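Fandthorpe Community Meals: Progress Report to the Hostach Fund
Reporting period: March to June

1. Summary
The grant was awarded to refit the serving area at Fandthorpe and to replace the tableware used at the shared lunch. Both strands of work are under way. The serving area returned to use in April, and the purchase of tableware is complete except for the items listed in section 3.

2. Expenditure
Spending to the end of June stands at $3277. The largest share went to tables and shelving, supplied by Bastos. Delivery charges were higher than budgeted because the order arrived in two consignments. The difference was met from the contingency line, and no change to the total award is requested.

3. Tableware and serving items
The previous stock of plastic trays has been withdrawn. Bread is now set out in long wicker baskets, which take up less width on the serving table and leave space for plates on either side. A set of 200 soup bowls has been received from Mivedis and checked against the invoice. Soup ladles and two replacement lids remain on order — the supplier has confirmed shipment for July.

Baskets are brushed out after each lunch and stored on the upper shelf. Lining cloths are laundered weekly. The written cleaning routine has been updated to include wiping down the white tabletops before the baskets are set out.

4. Serving area
The white table surfaces were chosen so that crumbs and spills show readily. Staff report that clearing between the first and second sittings is quicker than under the former arrangement. Scratching will be reviewed at the end of the next period. 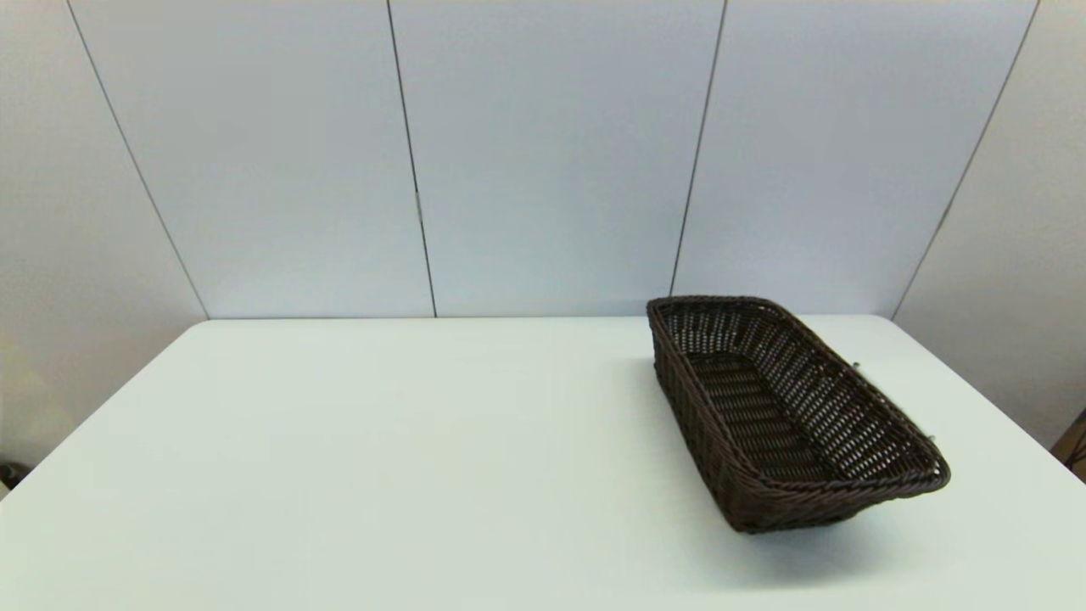
White tabletop, serving area
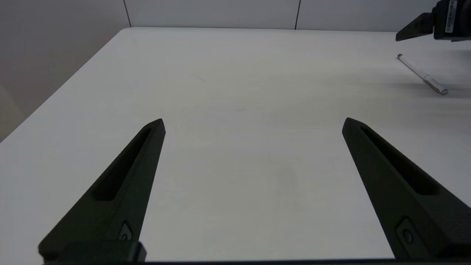 Timothée Texier asked whether the bread baskets could be lined at all times, as crumbs work into the weave and are slow to brush out. He would also prefer a second set of cloths, so that one can be in the laundry while the other is in use, and requested that the cost be included in the July estimate.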